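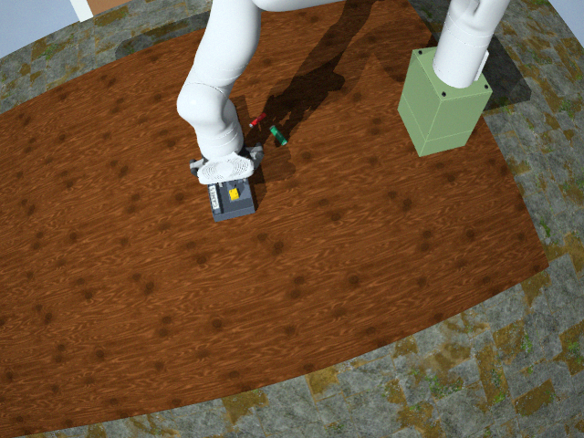
¿Cuánto tiempo hay que guardar las facturas de la luz? En mi casa, hasta que muera el último que recuerde dónde están.

El resto del mundo se apaña con unos pocos años, según me explicó el gestor con la paciencia de quien cobra por horas. Yo guardo las de tres pisos de alquiler, incluido uno en el que viví cuatro meses y cuya caldera todavía se me aparece en sueños. También conservo la garantía de una tostadora Drellon que tiré antes de la última mudanza. La tostadora, digo. La garantía está perfecta.

El domingo decidí poner orden. Saqué todas las carpetas, hice café y me senté en el suelo, que es donde uno se sienta cuando quiere creer que va a acabar pronto. A media tarde tenía 318 papeles en el montón de «dudosos» y dos en el de «tirar», y uno de los dos era el envoltorio de una magdalena.

El problema de los papeles es que se leen. Apareció un contrato de Esedura, la compañía de internet que me prometía 500 megas y una atención personalizada. La atención lo fue, eso sí: acabé tuteándome con una señora de reclamaciones que me preguntaba por mi madre. Apareció también un recibo de 495 euros del dentista, con un «gracias por su visita» que sigo encontrando de mal gusto.

Y una postal de Libor Michalík, mi compañero de piso de entonces, fechada en noviembre y sin año, en la que me pide que le guarde el correo. Se lo guardé. Tengo una carpeta entera de propaganda a su nombre, casi toda de colchones Gidey - por lo visto entró una vez a tumbarse en uno y dio su dirección.

Le escribí para preguntarle si la quería. Me contestó al cabo de un rato que tirase todo menos lo del banco, por si acaso. No hay nada del banco, pero ahora tengo que comprobarlo hoja por hoja.

De momento he comprado dos archivadores nuevos. El tique lo he metido en el primero, en la letra T.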